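Stulbridge Guest Rooms Group
Minutes of the meeting held on 22 October 2021

Present: Floarea Filip (chair), Talha Naqvi, Lucian Dobre, Cornel Căpraru. Apologies from Valter Brekke, who is still over at Mandholm and sends everybody his love.

1. Back bedroom. Floarea thanked all who have been sorting through the odds and ends, and said how pleased she was to see the flowery sheet in use again. It was agreed that cups and straws should live together on the kitchen shelf from now on.

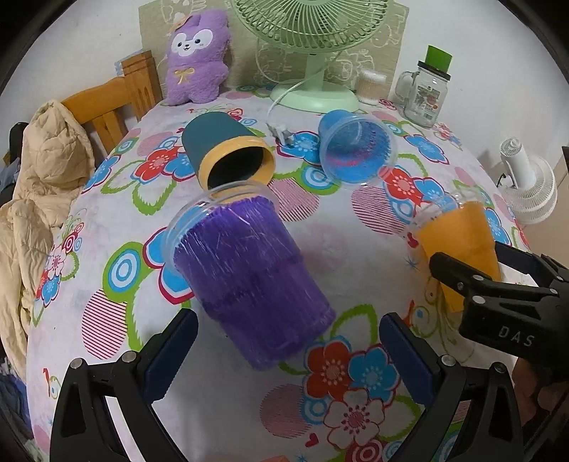 Talha would like both fans kept until June at least, and there was warm support for this. The purple rabbit stays as well, Cornel having spoken up for it very nicely.

2. Money. Lucian reported 683 in hand, with 300 set aside for bedding. Agreed.

3. Next steps. Cornel to ask Vlad whether he has room for the spare quilt. Lucian to bring biscuits.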